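Kendra Boychuk
March 5, 2024

1/ I start today my small fruit project. At home I always throw away too much fruit, so I want to learn how to keep it in one place. 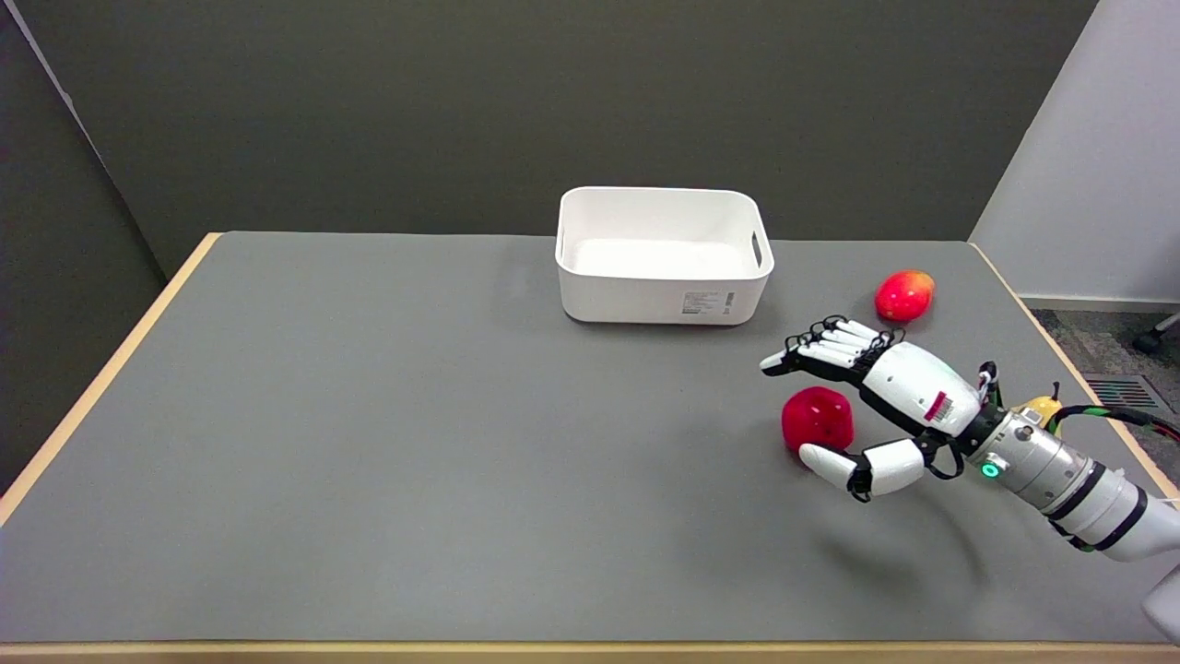 White bin, mango, pear. The bin is still empty.

2/ The bin is plain white plastic with a hole for the hand on the short side. I like this kind very much, it is easy to carry from the table to the shelf.

3/ My old basket from Brimby was pretty, but juice went into every corner and I could not clean it well. With smooth plastic I need only a wet cloth.

4/ My rule for the order: hard fruit goes first, soft fruit on top. Mango I check with the thumb near the stem, very gently. Pears I check every morning, they do not wait for anybody.

5/ Under the fruit I put one kitchen towel, folded in two. My neighbor in Dradham taught me this in November and I lost only 2 pears since then.

6/ Does somebody keep mango and pear together? I read that one makes the other ripe faster, but I am not sure which one. Please write me how you do it.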